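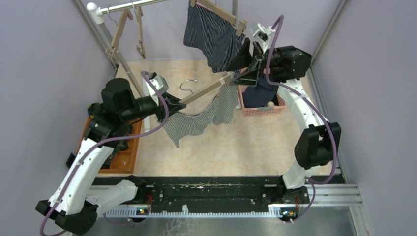
Chapter 2
Looking After Clothes and Household Textiles

Most of the clothes in a wardrobe will be washed many more times than their owner expects. A cotton shirt worn once a week and washed after each wearing goes through the machine over 50 times in a year. Each wash removes a little fibre, and each careless drying can pull the garment out of shape. This chapter deals with washing, drying, pressing and storage, in that order.

Before you start, you should be able to name the main natural and man-made fibres from Chapter 1 and say which of them absorb water well.

2.1 Why fabrics wear out

Fabrics are damaged in use by rubbing, by sunlight, by sweat and by insects. They are also damaged in cleaning. Water makes wool fibres swell, and if they are then rubbed or heated the scales on their surface lock together. The cloth becomes thick and small, and the change cannot be reversed. This is called felting. Cotton is stronger wet than dry and can stand hard washing, but it creases badly. Viscose loses much of its strength when wet and should never be wrung.

In June, pupils at Flillwood School kept a laundry diary for their families. They recorded 1,781 items, of which 954 were dried on a line or a hanger. The rest were tumble dried or laid over radiators. Their teacher, Vaughn Whitfield, asked them to note any item that had shrunk or lost its shape. Almost 20 were listed, most of them knitted.

Knitted garments stretch under their own weight when wet and are best dried flat. Woven shirts and blouses can be hung. Fasten the top button and smooth the collar and seams by hand.

Key words: felting, absorbency, care label, crease recovery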